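Zwischenbericht an die Förderstelle, Projekt »Nostport«
Stand: 2. September 2021
Berichtet von: Renata Brzozowska

Das Hafenarchiv Nostport besteht weiterhin aus Kartons, aber es sind jetzt beschriftete Kartons. Im August haben wir 606 Frachtbriefe erfasst, darunter 400 der Reederei Flinia, deren Buchhalter eine Handschrift pflegte, für die man ihm heute die Prokura entziehen würde. Gelesen haben wir sie trotzdem, bis auf fünf.

Zum Geld: Von den bewilligten 3.000 Euro für säurefreie Mappen ist der größte Teil ausgegeben. Der Lieferant Kalura schickte zunächst das falsche Format, dann das richtige in der falschen Menge. Die Gutschrift ist zugesagt — schriftlich sogar.

Verzögert hat sich der Bestand Đàm. Unsere Datenbank hielt den Namen für einen Tippfehler und legte ihn wahlweise unter »Dam« oder »?« ab. Die Einträge werden von Hand korrigiert, der Hersteller der Software prüft den Vorgang seit dem Frühjahr.
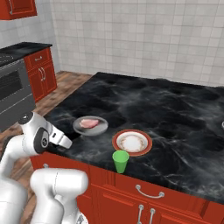

Offen ist außerdem die Raumfrage. Der Keller bleibt uns bis Jahresende, die Feuchtigkeit vermutlich länger. Wir bitten daher um Zustimmung, den Restbetrag aus dem Posten »Reisekosten« für einen Entfeuchter verwenden zu dürfen. Gereist ist ohnehin keiner.

Die Belege liegen in Kopie bei, der von Kalura in beiden Fassungen.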